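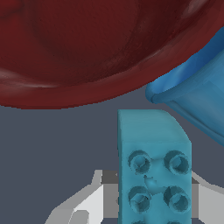 Gondero gallery: gathering grasps in simulation

Posted by Sem Van Beek, February 19, 2026

We've been collecting practice runs for Gondero, our tabletop pick-up project at Sostby, and I finally have something to show! Everything is rendered, so we can shuffle the objects, reset and go again as often as we like. Since January we have saved 785 runs, most of them steered by hand by me or by Teixeira, who is much better at it than I am.

Teal brick, red bowl, blue cup. The gripper has a finger on either side of the brick, and I love how close the camera view gets you (you can look right at the round sockets on the face). The big bowl takes up so much of the view that the learner has to cope with a lot of red and still find the brick.

The cup is lying at an angle, partly hidden by the bowl's rim. We keep overlaps like that in the set on purpose. Tidy layouts are quick to record, but 149 of them in a row taught our first model very little about clutter.

Each run is stored with the finger positions and a short text label. Failed grabs stay in too, with their own tag.

Next up: new backgrounds (the plain dark gray has served us well) and 3 more object sets from Sustinora. I can't wait to try the odd-shaped ones.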